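Csenge Szűcs has the kettle on before I've got my coat off. She looks after one machine, a two-armed robot the team call Sullska, and she's been doing it long enough to talk about it the way my uncle talks about his van (fondly, and with a lot of sighing!).

Its job is tidying up. It goes round the ground floor at Vonlow collecting bin bags, and Csenge keeps it fit to do that. "People ask me about the clever bits," she says, "and I spend my week on sleeves and screws." We start where the machine starts its shift, over by the seating.

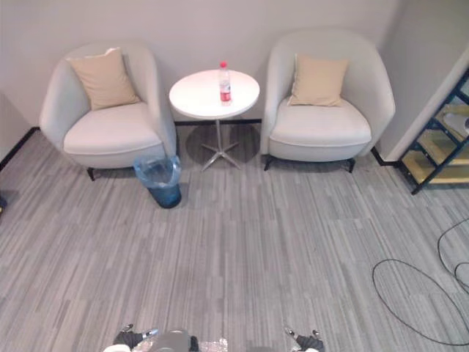

How often does it need a proper service?

Every 200 running hours, and Csenge does it herself in an afternoon. In between there's a short check each morning, which she reckons saves her most of the trouble.

The morning check begins with the fingers. She presses each black tip with her thumb and gives it a twist, and if it turns at all it comes off and gets refitted. The tips harden with use, she tells me, and a hard tip on thin plastic is hopeless. "It's like trying to open a carrier bag with cold hands. You just slide." She keeps spares from Trirnel in a biscuit tin, and she'd rather run out of tea than run out of those.
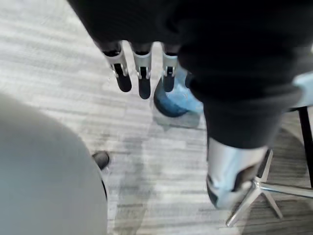
Then come the sleeves, which I hadn't given a thought to. The fabric over the arms keeps fluff and grit away from the joints, but it creeps. Give it a few days and it has worked its way down towards the hand, and then a fold can get nipped when the wrist turns. Csenge pulls each one back up, smooths it flat and runs the arm slowly through its whole range with her other hand near the stop button. She listens more than she looks. A dry joint ticks, apparently, and a loose cover buzzes. I heard neither, but I nodded along.

Bolts get a dab of paint across the head and on to the housing, so a glance tells her if one has moved. She used to do the lot with a torque wrench every Monday, all 32 of them, and gave it up when she realised she was wearing out the threads.
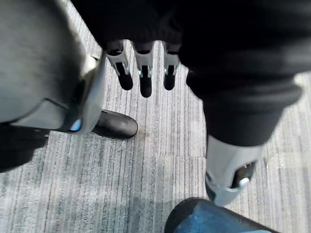 Gál, on the late shift, disagrees with her about that and told me so over the biscuits: paint only shows you that a bolt has turned, and by then it's been loose for hours, so he still goes round with the wrench when she's gone home. Csenge knows. She has hidden the wrench twice.

They do agree on cables. Any cable that runs outside an arm needs slack, but slack catches on things, and finding the right amount took them most of March last year. Her rule is to stretch the arm as far as it'll go and then leave 2 fingers' width at the clip. Too tight and the connector works itself out, too loose and it hooks a chair leg.
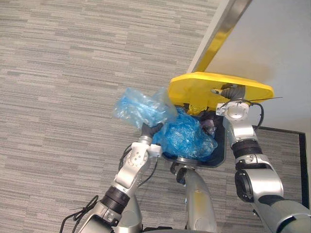 Bin lids were the next headache, and she gets quite animated about them. Teaching the arms to share a job meant setting them up as a pair, with both measured from the same point on the floor, because a small error in one doubles up when they meet. So the right arm goes in and holds the yellow lid up from underneath with its round silver flange, and the left is free to pinch the blue bag in its fingers. If the right one is set a touch low, the lid sags on to the other wrist and everything stops. She checks the pair with a cardboard box and a pencil mark, and she won't be talked into anything fancier.

What would she change, given the money? "Quick-release fingers," she says, before I've finished asking. Changing a set at the moment means small screws, a smaller driver and a fair bit of crawling about on the carpet when one drops. After that she'd like a stand at the right height for her back.

I asked if she ever gets bored of it. She thought about it while she rinsed the mugs. Some days, yes, mostly when she's writing up the log. Then it'll make a noise she hasn't heard before and she'll be there until 100 other things have been put off. She had one of those to chase that afternoon, a faint squeak in the left shoulder, so I finished my tea and let her get on with it.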